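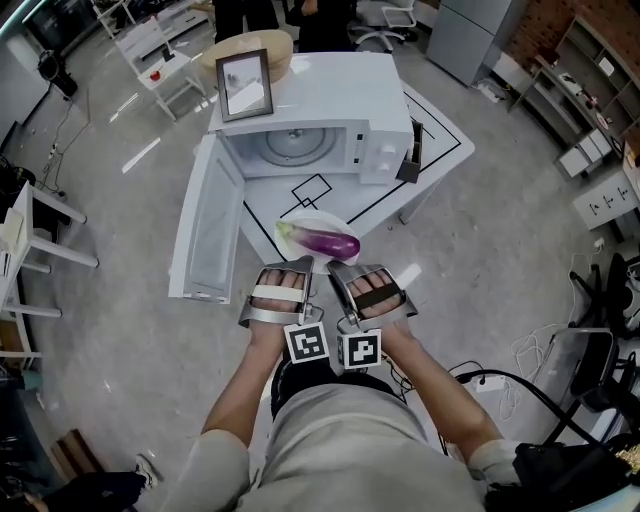
Eggplant on the round plate, microwave door open.

Sunday, January 31, 2021

Microwave eggplant, whole, for the Vetitach spread. Continuing from Perrine Ferrand's notes on the oven method, which gives a better flavor but ties up the big oven for most of an hour. The question for today is whether the microwave gets the flesh soft enough to mash without leaving a firm core near the stem.

Setup
White microwave, two knobs, glass turntable. Rated 1000 W according to the inventory sheet. I have not checked the real output. The water test is still on the list: 1000 g of water, two minutes at full power, temperature before and after.
Plate is the plain white one. It has to turn without the stem touching the cavity wall, so lay the eggplant across the middle and check one full rotation before setting the time. Calyx stays on. Trim after cooking, when it pulls away more cleanly.

Procedure
1. Wash, dry, weigh. Record the weight before piercing.
2. Pierce with a fork on all sides, 11 places minimum, down to the middle.
3. Plate on the turntable, centered. Close the door.
4. Full power, 5 min. Turn the eggplant over. Repeat.
5. Rest with the door closed, 5 min.
6. Split lengthwise. Probe at the stem end, the middle and the blossom end.
7. Scoop the flesh into the sieve and drain. Weigh flesh and liquid separately.

Report yield as flesh per 100 g of raw weight, so the numbers can be compared with the oven batches.

Notes
Skin color is no guide to doneness. Go by the probe.
Use the Ondum scale for everything. The Volla drifts after it has been on for a while and two of the May weights had to be thrown out.
Plate comes out hotter than expected after the second run. Dry cloth, both hands.

To do
Order more sieve liners from Leclerc.
Ask Perrine whether her oven yields were taken before or after draining. The sheet does not say.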